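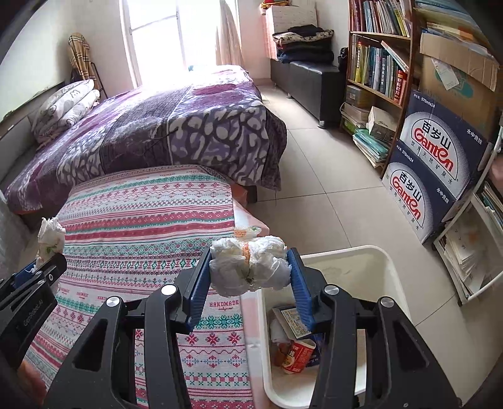 Figure 3. Paper and packaging waste at a bedside bin.

3.2 Composition of household waste

Bins were collected each Sunday from 369 households in Tolentino and Brollelby. Contents were sorted by hand into 11 classes and weighed the same day. Tissue was kept apart from other paper, as it is not accepted by the recycling plant at Brollelby. Paper cups were entered as mixed material -- a class that earlier surveys folded into paper. Bags under 20 grams were left out of the weight totals but kept in the item counts. Households in Tolentino threw away more tissue in September than in any other month, and bedroom bins held most of it. Kitchen bins are treated in Section 3.3.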